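Gurnadex 300 Carrying Case, Black

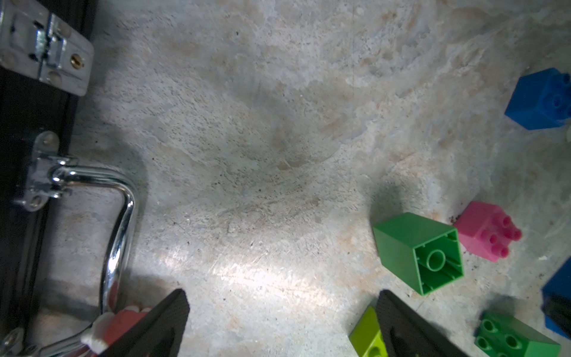
Exterior in black with silver-tone metal fittings. The latch plate is riveted to the body and carries a hinged clasp and a brass-colored keyhole. The carrying handle is a curved chrome tube held by a screwed bracket.

Condition: used. Scuffing on the latch plate. Handle finish is bright.

Supplied with 2 keys. Replacement keys are cut to the lock code; quote the code when ordering.

Care: wipe chrome parts with a dry cloth. Oil the clasp hinge every 3 months. Do not use abrasive paste on the plate.

Spare handles and latch plates are stocked by Kultlow under the Trisen parts list. Fitting requires a Phillips screwdriver and a rivet tool.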